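Humidité de la cave : relevés de l'hiver
Mardi 15 janvier 2019

Le déshumidificateur Viklund tourne depuis juillet dans la cave, réglé sur 55 % d'humidité relative. Le compteur Oteo, branché en amont, affiche 439 kWh cumulés. La consommation baisse nettement sous 12 °C, le compresseur passant alors une bonne partie du cycle en dégivrage.

J'ai porté l'hystérésis de 3 à 5 points. Les démarrages sont passés de 32 à 20 par jour, sans effet mesurable sur le mur nord.
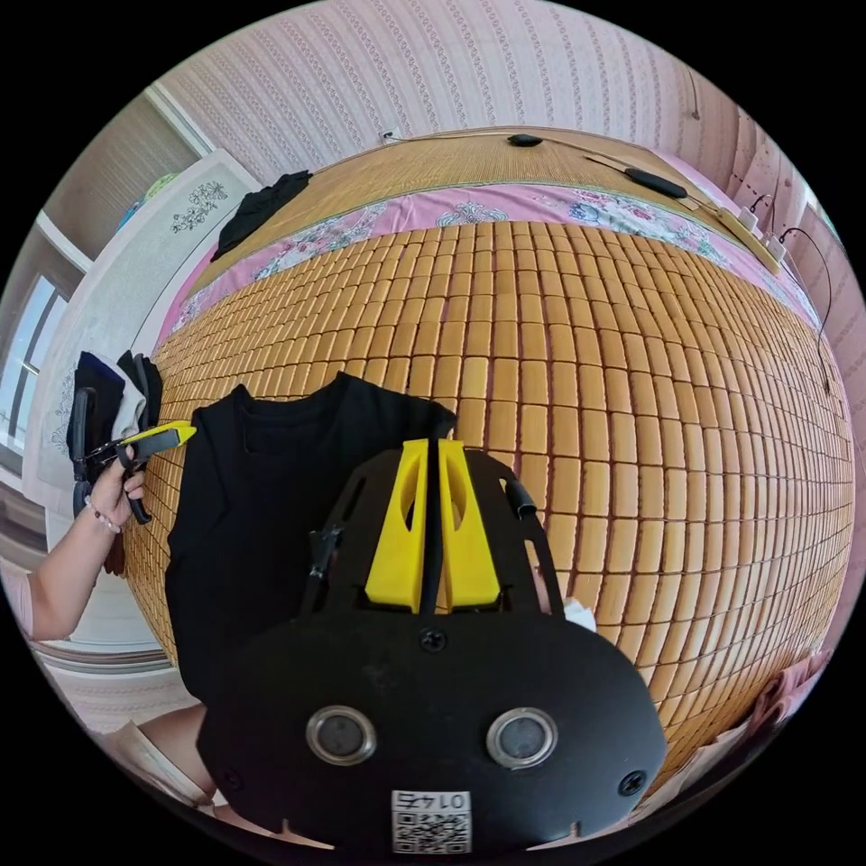
Reste la question de la sonde. Celle d'origine est placée trop près de la reprise d'air et sous-estime l'humidité du fond de la pièce. J'ai commandé une sonde déportée Claline, à fixer à mi-hauteur, loin du soupirail. L'étalonnage au sel sera fait avant la pose. Courbes au prochain billet.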